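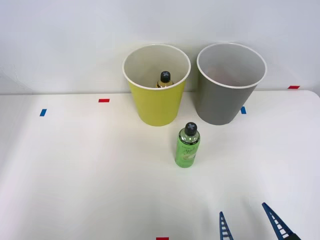 12. Januar. Endlich hab ich den ganzen Nachmittag für die Zelle gehabt, ohne dass dauernd einer was wollte! Die Finger vom rechten Greifer standen seit dem Transport aus Hamel ein bisschen schief zueinander, also runter damit, Schrauben neu gesetzt, Weg auf Null gefahren und dann das Ganze gleich nochmal, weil ich natürlich die Unterlegscheibe vergessen hatte. Danach kam der Aufbau für den Flaschentest auf den Tisch: hinten der gelbe und der graue Becher nebeneinander, die grüne Flasche mit dem schwarzen Deckel frei davor, und die Finger weit offen. Die Klebestreifen in Rot und Blau bleiben mir bitte alle, wo sie sind – nach denen richte ich die Becher aus, und wer die beim Putzen abzieht, darf neu einmessen.

Greifkraft steht jetzt auf 22 Prozent. Gualtiero Fabbri aus Gurnadport meinte am Telefon, ich soll ruhig höher gehen, aber der muss ja auch keine eingedellten Flaschen wegwerfen (ich schon, letzten Juni, einen halben Karton voll).

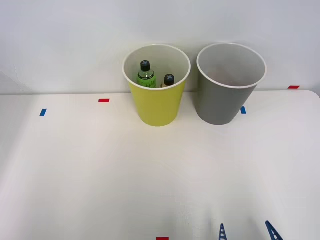

Das Fett von Cludemwood ist übrigens fast alle, zwei Tuben muss ich nachbestellen. Laut Wartungsplan wird alle 3000 Zyklen geschmiert, ich mach's lieber früher, das linke Gelenk klingt mir sonst zu trocken. Und das Kabel am Handgelenk scheuert immer noch an der Schelle! Hab erstmal Gewebeband drumgewickelt, morgen suche ich eine größere raus, in der Kiste von Dondside müssten noch welche liegen.

Um halb sechs Feierabend, Rücken kaputt, Laune gut. Nullwerte sind gesichert und stehen auch auf dem Zettel am Schaltschrank.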